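Findadero Boards > Faith and Community > Church Life

Topic: Redum study booklet for small groups, worth the money?

pewtwelve
Our church wants to order 75 copies of the Redum booklet for the fall groups. It's seven weeks on the book of Ruth, with a drawing and a prayer for each week. I read the sample chapter and I'm not sold. Half the page is questions like "Where is your Bethlehem?" and I can already hear the silence in my living room. Has anyone run it with real people?

Ieva Org
We did it in March. The drawings are good. The questions are soft, agreed, but we skipped most of them and read the chapter out loud twice. People who never talk did talk. I'd do it again.

marginnotes
If you skipped the questions and read the Bible out loud, what did you need the booklet for?

Ieva Org
The drawings, mostly. And it gave people something to take home.

pewtwelve
That's a lot of money for something to take home. I asked the publisher how many churches have used it and got "over 1,000." Used how? Bought a box and left it in a closet? We have a closet like that - it's full of the Fostero prayer journals.

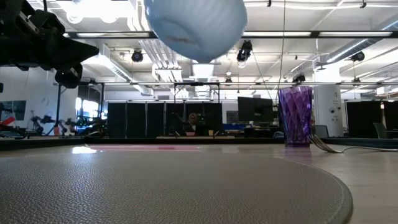
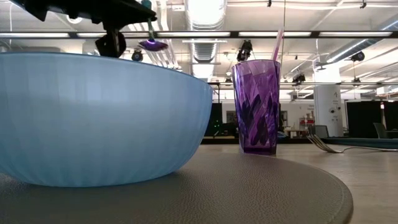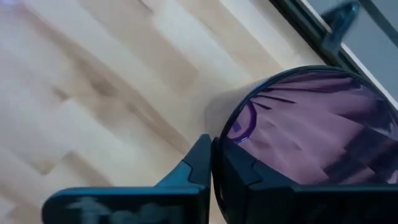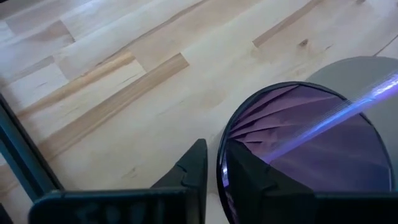

Anyway, my other gripe is the week on Boaz. The sample skips right past the threshing floor, which is the part everyone is going to ask about. If a study can't handle the one awkward night in a four chapter book, I don't trust it with the rest.

slowpsalm
It does come back to that in week five. You only read the sample.

pewtwelve
Fair. Does it say anything, or does it just mention it?

slowpsalm
Two paragraphs. Better than I expected, not great.

marginnotes
Bite did a Ruth series a while back that was all handouts you could copy for free. Plain as toast, but the notes on gleaning were solid. I'd start there and spend the booklet money on supper.

Ieva Org
Our group tried the Bite one too and it felt like homework. Different groups, I guess. Buy five of the Redum ones and see - you don't have to order for everybody up front.

pewtwelve
Five I could live with. I'll bring it up, but I still want to see week five before anyone writes a check.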